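# On the Ranking of Whiskies
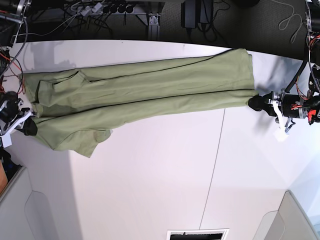
Should a tasting panel publish a numbered list? Most panels would do better to publish notes and prices, and to leave the order to the reader.

The Dallham Tasting Society has issued a ranked list of whiskies every January since its founding. The list is widely read, and retailers in Claltport place it beside the register. It is the view of this writer that the coming list should be the last in its present form.

A rank records the average opinion of a panel on one evening. Our members taste 40 samples in a single session, in small pours, with water and plain crackers between them. Under those conditions a loud whisky has a clear advantage. Heavy smoke and high proof still register at the end of the night, when a quiet grain whisky no longer does. Last season the Turis 10 placed near the bottom of the list. Several of the same panelists bought it afterward for their own shelves.

Saranya Pillai, who chairs the panel, has defended the numbers in these pages. Her argument is that readers have limited money and want a recommendation they can act on. That argument deserves respect. A shopper facing a long shelf will not read five paragraphs on every bottle, and a score offers some protection from expensive packaging.

The difficulty is that our scores take no account of price. The Thevar single cask, at 700 dollars, finished one place above a bottle that most households could afford to open on an ordinary evening. The gap between them on the score sheets was smaller than the gap between any two tasters at the table. Printed as a rank, it looked like a finding. Stores in town raised the price of the higher bottle within the month, and the Society received letters on the subject that it was not well placed to answer.

Yaw Dramani has proposed a compromise under which bottles would be grouped in 5 price bands, listed alphabetically within each, and given a short note on style. A bottle the panel could not recommend would be left out. I support this proposal with one change. The note should state whether the whisky was tasted early or late in the session, and whether it was tasted again on another day.

Some members fear that readership will fall. It may. The Society's charter speaks of educating the drinking public and makes no mention of circulation. The proposal is open for written comment, and members who favor the present list are encouraged to submit their reasons in full.

2018-12-11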